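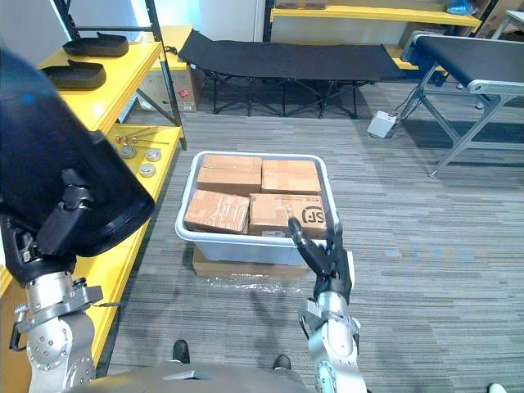
Can I reuse old shipping boxes with another carrier's logo on them?

Asked by Ditte Bisgaard

I sell secondhand paperbacks and have a closet full of small cardboard boxes left over from things I ordered. Most have tape all over them and some have a carrier's logo printed on the side. My post office took two last month and turned one away. I ship with Isitar now and their help page only says "packaging must be suitable." Do I have to buy new ones? I send 200 parcels a year, so it adds up.
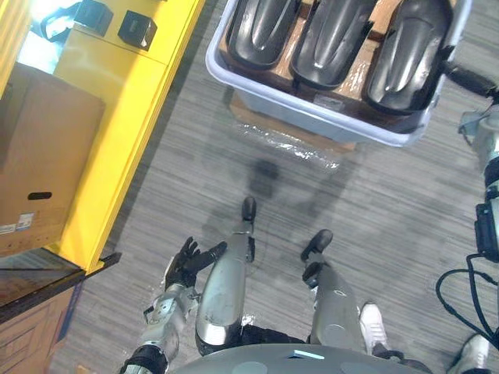

Silver legs and black feet on carpet, seen from above.

2 answers

Osaze Nnaji

You can reuse them. Whether a parcel gets refused mostly comes down to old labels and barcodes, which the sorting machine can read by mistake. Peel them off or black them out with a thick marker.

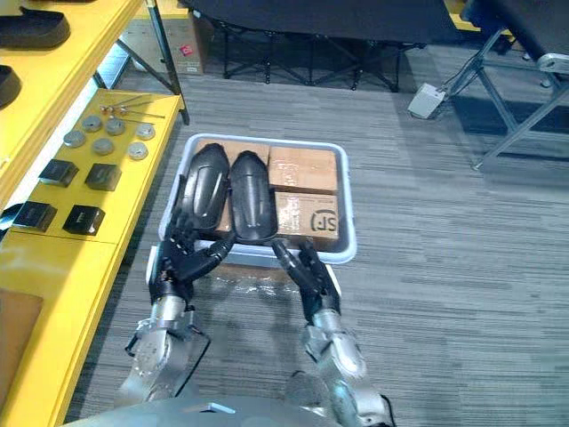
Printed logos are a separate problem. If the carton was handed out free by a carrier for its own service, other carriers can refuse it. If it is a plain box with a mark printed on it, most counters let it go once the mark is covered. The box with the black SF logo and the clear tape, lower right in the tray, is the kind I would turn inside out – slit the glued seam, fold it the other way and tape it again. Use fresh tape over the whole seam. Check the corners too. If they feel soft, put that box in the recycling.

Gerasimos Alexiou

I just wrap mine in brown paper. Never had one come back, but Isitar may not like paper, so ask first. For books you want a snug box anyway or the corners get bent. I got a pack of 500 sheets from Volinetti and still have 400 left. 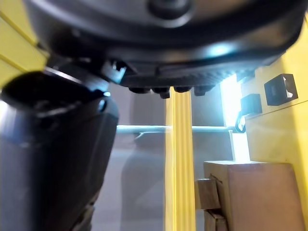 Dark housing from underneath, with a row of bolt heads or knobs.

Ditte Bisgaard commented: Thanks both. Going with the marker for now.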